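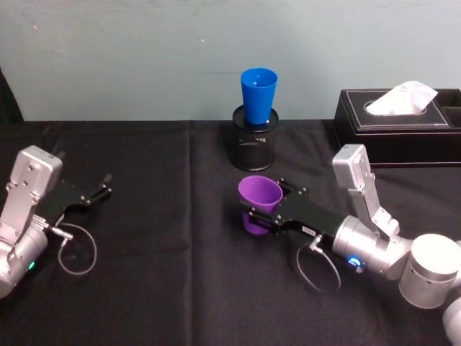 Two-arm cup test, black cloth bench. Right gripper holding the purple cup, left one open.

Clurnier P2 parallel gripper – pair
Sold as a matched pair with cables and wrist plates
Price: 3,197 the pair, plus delivery
Stock: 2 pairs on the shelf, more in June

What it is
Two-finger parallel gripper, black body, slim fingers. Fits the Drurkach arms straight out of the box. Other arms need the Zukgate plate (ask first, there are two bolt patterns and we can't swap a plate once it has been bolted up).

We put the P2 on both arms of our own bench and ran it against the Kovács gripper we've sold for years. Same cups, same cloth, same controller. Tien-fu Tsai did the runs, most of them on a Saturday when the workshop was quiet.

How it got on
Thin plastic cups – good. Start at force setting 2 and leave it there. At 5 the cup wall goes oval and the next stack is a fight.
Tilted cups – good. Wrist at an angle, cup held round the middle, no creeping down the fingers that we could see.
Cup into cup – fair. Lining up is down to your camera and your teaching, the gripper lets go cleanly enough. Kovács was a bit better here, its fingers open slower.
Mesh pen holder – poor with bare fingers. Slides. Get the rubber pads.
Tissues – works, pulls one at a time if you come straight down. Come in sideways and you drag the box.

P2 or Kovács?
P2 if you are short of room between the arms. Slimmer fingers, lighter, and you can get in behind things. Kovács if you lift anything heavy or want the softer release. Kovács is also quieter, if it's going in a classroom or office that might matter more than you think.

Cable
Thin grey cable, plugs into the side of the gripper. Leave a loop. Tien-fu had his too tight the first day and it pulled out on a wrist turn, no harm done but the run was lost. Too much slack and it catches on things on the table, so try the full wrist turn by hand before you power up. Longer cable avaliable, same plug.

Controller
Runs from the Zukgate box, firmware 11 or later. Older firmware will see one gripper and ignore the other. Update is free, email us the serial number.

In the box
Grippers, left and right
Cables
Wrist plates for Drurkach arms
Bolts and hex key
Printed set-up sheet

Not in the box
Rubber finger pads
Controller
Arms, cups, camera

Returns
Unused, in the orignal box. Grippers with drilled or filed fingers can't come back. If a finger is bent on arrival send us a photo before fitting it.

Spare fingers and pads are on the parts page. Bench visits by appointment, bring your own objects to try.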